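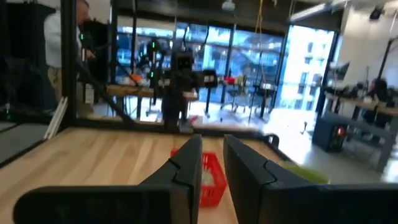
Sorting and Tidying Assistants Wanted - Onico Workroom, Drirkent

Onico is looking for 7 part-time assistants for our workroom in Drirkent. The work is done at small tables. You will take everyday things, sort them, put them in baskets, take them out again and leave the table tidy for the next person. It is quiet work and it suits people who like order and do not mind to repeat the same task many times in one shift.

The job starts in November. The contract is for 10 weeks, with a possibility to stay longer if both sides are satisfied.

What you will do

At the start of the shift you receive a task sheet. On the sheet is written which objects go on the table, which basket you need and in what order the things must be packed. A typical task is to fill a small plastic basket with light items, move it to another place on the table and then unpack it. Other tasks are folding cloths, closing lids, stacking cups and putting soft things together with other soft things. After each round you bring the table back to the starting position and make a mark on the sheet.

You will also help to keep our object store in good condition. At this moment we have 463 household objects in the store, and every one has its number and its shelf. If something is broken, sticky or missing, you write it in the store book and tell the shift leader. Please do not repair things by yourself, also when it looks easy.

On Monday the first hour is for cleaning. We wipe the tables, wash the baskets and check the shelves.

Who we are looking for

You are 18 or older and you can work standing for up to two hours before a break. You can read a task sheet in English and follow it exactly as it is written. Previous experience in a shop, a warehouse, a kitchen or a laundry is welcome but we do not require it. We have had good assistants who came directly from school, and others who were already retired.

You should be patient. Some rounds are repeated many times with only one small change, for example the basket is turned a quarter to the left. A person who becomes careless after the fifth round will not enjoy this job.

Left-handed applicants are very welcome.

Working hours

Morning shift: 8:00 to 12:00
Afternoon shift: 13:00 to 17:00

You choose one shift and keep it for the whole contract. Three shifts per week is the minimum. There is no work on weekends.

What we offer

Hourly pay of 18 dollars, paid every second week. Paid training on the first two days. Coffee, tea and fruit in the break room, and a locker with a key. Those who come with the bus get the ticket back - please keep the receipts.

Clothing

Wear closed shoes and long pants. Sleeves should be close to the arm, or rolled up. Please leave rings, bracelets and long necklaces in your locker. Long hair must be tied.

How to apply

Write us a short letter, one page is enough. Tell us which shift you prefer, how many days per week you can come and from what date you are free. A photograph is not necessary. You can leave the letter at the Onico reception or in the mailbox by the side entrance, Zoubi Building, second floor.

Applicants who are invited will do a trial hour in the workroom. The trial hour is paid also when we do not continue together. We answer every letter, but it can take up to 10 days.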